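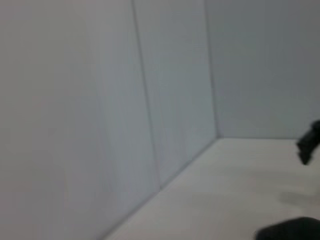

Good afternoon, and thank you for coming after lunch, I know it is the hard hour. My name is Dardo Ojeda and I build and finish small rooms from wall panels. Today I want to speak about joints, because the client never asks about them and later he looks at nothing else. Take the pale wall on the left. The surface is smooth and matte and you have no reason to stop your eye on it, so the eye goes to the dark gray line between the two panels. Keep this line in your mind, I will come back to it two or three times.

(Wait for people in the back to sit.)

First part – how I started. My first job of this kind was the Gallska showroom. We put 186 panels. I was proud of the work and the client, Mrs. Marchetti, walked in and put her finger on one seam. She did not say anything. I closed that seam again the same evening.

Second part – the seam and the light. A light gray wall forgives very much when the light comes from the front. When the light comes from the side, every joint makes a shadow. So please check the wall with a lamp held near to the surface, before the filler is dry and also after. At Bunitz we did this check only at the end and we lost four days.

(Ask: who here checks with a lamp? Let two people answer, not more.)

Third part – the corner. Many installers begin from the corner and work out. I begin with the full panel and let the narrow one go to the corner. The corner of an old building is seldom straight, and a narrow panel is easier to trim. Darnell Abernathy does the opposite and his rooms are also good. He is sitting here, so he can argue with me in the questions.

Fourth part – the floor line. Leave a gap at the bottom. In the Prorkonden job the floor moved in October, when the heating was turned on, and the panels without a gap pushed up. We had to take down 50 of them. If you want to hide the gap, use a thin trim, but fix it to the wall and leave the floor free.

(If time is short, jump over the next one.)

Fifth part – cleaning. Use a soft cloth and plain water. A matte surface becomes shiny where you rub it hard, and this you can not repair with more rubbing.

Questions. Repeat each question loudly for the room. Price list is on the table by the door.

Notes updated 9/19/13

319 shares | 6 comments
Contact | Copyright Dardo Ojeda | Back to top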